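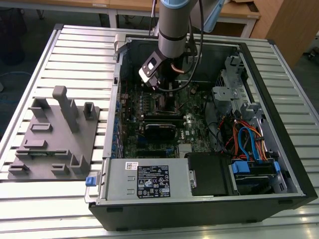 旧台式机不先清灰就别急着加内存，这是 Hajar Ghoneim 上次留言里的意思。她说自己给家里那台老机器加了一条内存，开机还是慢，风扇还是响，后来把机箱放倒，侧板拆开，才发现散热片的缝里全塞着灰。内存的钱没白花，但顺序做反了。

她说的顺序我同意。下面把整套做法写一遍，从拆侧板到装回去，适合家里或小作坊里那种立式的旧台式机。笔记本和一体机不在内，拆法差得太多。

打印本页 | 用电子邮件发送本页

一、动手之前

先正常关机，再关掉电源后面的开关（有的机型没有这个开关，直接拔线），把电源线从插座上拔下来。然后按一下开机键，按住五秒，把剩下的电放掉。显示器、键盘、网线、音箱线全部拔掉。线多的话，拔之前用手机拍一张机箱背面，装回去时照着插。

机箱放倒，拆开的那一面朝上。台面要稳，要平，高度以站着不用弯腰为宜。金属台面、木台面都可以用，金属台面上最好没有散落的螺丝和线头。地毯上不要做，床上也不要做。冬天干燥，先洗手，再摸一下机箱里没有喷漆的金属部分。有防静电手环就戴上，夹子夹在机箱金属架上。

毛衣脱掉，袖子卷起来。戒指和手表摘下来放在一边。

工具不用多：

十字螺丝刀一把，中号，头上带磁的好用
软毛刷两把，一宽一窄，没用过的油漆刷就行
压缩空气一罐，或者手捏的气吹
无绒布或者咖啡滤纸几张
高纯度异丙醇一小瓶
导热硅脂一支
放螺丝的小盒子，有分格的最好
手电筒

螺丝盒我用的是 Rurkora 的分格盒，盖子扣得紧，碰翻了也不会撒。没有的话，用制冰格也可以，每拆一处放一格，贴张小纸条写上是哪里的螺丝。机箱上的螺丝有粗牙细牙之分，混了以后硬拧，会把螺孔拧坏。

二、先看，再动

侧板拆下来以后先不要伸手。用手电筒照一圈，看三件事。

第一，灰在哪里。一般最厚的地方是处理器散热片、前面板进风口、电源的风口。显卡朝下的那一面也容易积，平时看不见。

第二，线怎么走。硬盘的数据线和供电线往往捆在一起，从硬盘架旁边绕上去。记住哪根接哪里，再拍一张照片。颜色能帮上忙，但不要只靠颜色认线，同一台机器里两根数据线颜色一样是常事。

第三，主板上的电容。圆柱形的电容顶部应该是平的。鼓起来的，或者顶上有褐色痕迹的，这块板就不值得再花钱了，先把硬盘里的资料备份出来再说。

品牌机的内部结构和自己攒的机器不太一样，很多地方用塑料卡扣代替螺丝，卡扣常做成蓝色或绿色，意思是这里可以用手扳。扳不动的时候不要加力，先看看旁边是不是还有一颗螺丝或者第二个扣。旧塑料发脆，断了很难配。

三、清灰的顺序

从上往下，从里往外。主板在机箱放倒之后是平铺的，灰会落在上面，所以先清高处的架子和散热器，再清主板，最后清机箱底和边角。

用宽刷子轻轻扫大片的灰，用窄刷子清插槽周围。刷的时候另一只手拿气吹跟着吹，把灰往机箱外面赶。压缩空气罐要竖着拿，倒过来会喷出液体。每次按一两秒，停一停再按。

吹风扇之前，用手指或者一根棉签把扇叶固定住。让风扇被气流带着空转，轴承容易坏。

电源不要拆开。从外面的风口吹几下，把灰吹松，再用刷子扫掉就够了。电源里面的电容断电后还会存电，拆开有危险。风口吹过以后仍然有焦味或者异响的，整个换掉。

家用吸尘器不要直接伸进机箱里用，吸嘴和刷毛容易带静电，力气也不好控制。可以放在机箱外面，离开一个手掌的距离，吸飞起来的灰。在阳台或者院子里做最省事。

前面板进风口如果有滤网，拆下来用水冲，晾干再装。没有完全干之前不要装回去，晾一夜最稳妥。

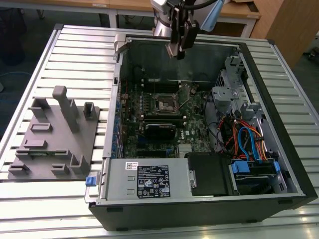 文／Dwight Kowalchuk　　家庭维修小窍门　　四月更新
72 条评论　|　分享 1260 次

四、处理器和硅脂

用了多年没有动过的机器，硅脂多半已经干了。散热片清得很干净，温度还是降不下来，就要换硅脂。

拆散热器之前，如果机器还能开机，先开十分钟，让硅脂稍微软一点，再关机断电去拆。螺丝按对角线一点一点松，不要一颗松到底再松下一颗。松完以后左右轻轻转动散热器，感觉它脱开了再往上提。直接往上拔，有些型号会把处理器一起带出来。

旧硅脂用咖啡滤纸蘸一点异丙醇擦掉，散热器底面和处理器顶面都要擦，擦到纸上没有灰色为止。不要用刀片刮。

要换处理器的，或者想把处理器取出来看一看的，先把插座旁边的拉杆往下压，再往外拨一点，才能抬起来。拉杆抬起以后，金属框才能翻开。取的时候捏住两边，垂直向上拿，不要碰背面的触点。取下来的处理器放在防静电袋里，或者放回原来的塑料盒。

插座空着的时候最怕掉东西进去。螺丝、刷毛、一点硅脂都不行。有些插座里面是一排排很细的弹性针脚，碰歪一根，整块主板就可能不开机。所以插座一露出来，清灰就要停。该清的灰在前一步清完，这时候不再刷，也不再吹。暂时不装处理器的，盖上原来的塑料保护盖，没有保护盖就先把处理器放回去，扣好。

放回去的时候找方向标记。处理器一个角上有小三角，插座上也有对应的标记，有的型号两边还有缺口。对准以后轻轻放下，不用按。位置对了，它自己是平的。然后合上金属框，压下拉杆。压拉杆需要一点力气，这是正常的。

新硅脂挤一粒米大小，放在正中间，散热器压上去自己会摊开。挤多了会从边上溢出来。散热器的螺丝同样按对角线上，每颗先拧几圈，最后再依次拧紧。风扇的电源插头不要忘了插，忘了插的话开机会报错，有的机器干脆不启动。

五、内存

内存条两头有扣，有的机型只有一头能扳开。扳开以后内存条会自己翘起来一点，捏住两端往上拿。手不要碰下面的金色触点。

触点发暗的，用干净的白橡皮顺着一个方向轻轻擦几下，再用干刷子把橡皮屑扫干净。橡皮屑不要落到主板上，拿到一边去擦。

装的时候看中间的缺口，缺口和插槽里的凸起对上才能插到底。两头一起用力按，听到扣子合上的声音。只按一头，另一头常常没有插到底，开机就会没有画面。

加内存之前查清楚主板支持的类型和最大容量。不同代的内存缺口位置不同，插不进去就是买错了，不要硬按。两条容量一样、型号一样的最省心。买二手的也可以，我在 Natside 上买过几次拆机条，装好以后跑一遍内存检测再用。

六、扩展卡

显卡或者其他扩展卡，先松开后挡板上的螺丝或者卡扣，再扳开插槽末端的小扣，然后往上提。长一点的卡有重量，提的时候托住两头。插槽末端的扣藏在卡的下面，看不见，可以用一根塑料棒去拨，不要用金属螺丝刀。

拆下来的卡平放，风扇面朝上。清灰的办法和主板一样。

不用的插槽，后面的挡片要留着，不要嫌麻烦扔掉。少了挡片，风从那里漏走，灰也从那里进来。

七、硬盘和走线

硬盘两侧常有塑料导轨，捏住两边往外抽就能拿出来，不用螺丝刀。先拔数据线，再拔供电线。数据线插头是塑料的，捏住插头拔，不要拉线。插头上有金属弹片的，先压住弹片。

旧机械硬盘换成固态硬盘，开机速度的变化比加内存明显得多。如果预算只够做一样，先换硬盘。固态硬盘的尺寸小，需要一个转接架才能装进原来的位置。我用的是 Jernside 的金属架，螺丝孔对得上。买之前量一下自己的硬盘架。

换之前备份。备份做完，打开几个文件看看，确认能读，再动旧盘。旧盘拆下来以后放一个月，新盘用着没有问题再清空。

线理一下再合盖。松散的线用扎带捆起来，靠着机箱内壁走，离风扇远一点。扎带不要勒得太紧，剪断的一头朝里，免得下次伸手划到。也可以用魔术贴，以后改线方便。

八、装回去

合盖之前对着最早拍的照片看一遍。常漏的有这些：

处理器风扇插头
主板上靠近处理器的那个供电插头
硬盘供电线
前面板的音频或者 USB 线
内存没有按到底

螺丝盒里不该有剩下的螺丝。有剩的，先找到它是哪里的。螺丝掉进机箱里的，把机箱轻轻倾斜，听声音找，一定要取出来再通电。

先不装侧板，接上电源线、显示器和键盘，开机看一眼。风扇都转，画面正常，再关机，拔掉电源，装侧板。开机时手和工具都离开机箱内部。

没有画面的，先断电，把内存重新插一遍。还不行，再查供电插头。多数问题出在这两处。一长一短的报警声或者面板上的闪灯有固定的含义，各家不同，查说明书上的对照表。

换过电池的主板，时间和启动顺序会恢复成出厂设置，进去重新设一下。那颗纽扣电池用久了没电，表现就是每次断电以后时间都不对，换一颗新的就好。

九、多久做一次

家里没有宠物，机箱放在桌上，一年一次就够。养猫养狗的，或者机箱直接放在地上的，半年一次。作坊里有木屑和粉尘的，每个季度吹一次进风口，内部一年两次。

把机箱垫高是最便宜的办法。我在地上放了一块 Sartori 的旧搁板，两头各垫一块木方，离地13厘米，拆开的时候里面的灰明显少了。

硅脂不必每次都换，温度正常就不动。清灰的日期写在一张小标签上，贴在侧板内侧，下次打开就看得到。

读者评论（显示最新 2 条）

Hajar Ghoneim：补充一点，前面板后面那块泡沫也要看。我那台的泡沫已经碎了，一碰就掉渣，渣又被风扇吸进去。后来换了一片新滤网，剪成一样大小塞进去。

匿名读者：请问硅脂开封以后能放多久？去年剩了半支，挤出来的先是油。

Dwight Kowalchuk 回复：先出油的那一段挤掉不要，后面的如果还均匀就能用。已经发硬或者结块的换新的。盖子拧紧，头朝下放。

打印本页 | 用电子邮件发送本页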